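Urdale Recipe Cards

Hi! I typed up my family's baking recipes, 197 of them, and put them in one CSV so my cousins would stop texting me for the pancake one. Desta Negussie fixed my awful column names – thank you, Desta!

What's in it

One row per recipe: title, who wrote it down, oven temperature in Fahrenheit, and amounts in cups. Blank temperature means no baking.
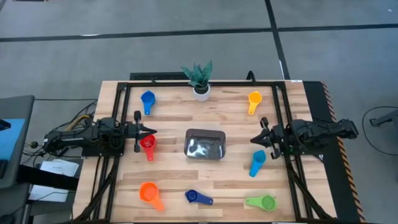

Known problems

34 rows say "butter, enough" and I left them that way. Four cakes have no pan size (Grandma just knew, I guess). Femke De Smet is still checking the bread recipes against the old Pruitt notebook, so go easy on those until July. 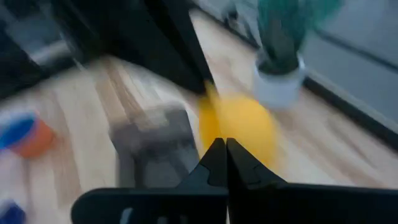
Can I convert the amounts to grams?
Go for it, but keep the cups column too. Flour got scooped differently in every house, so your numbers may not match mine.

Last edited February 14, 2020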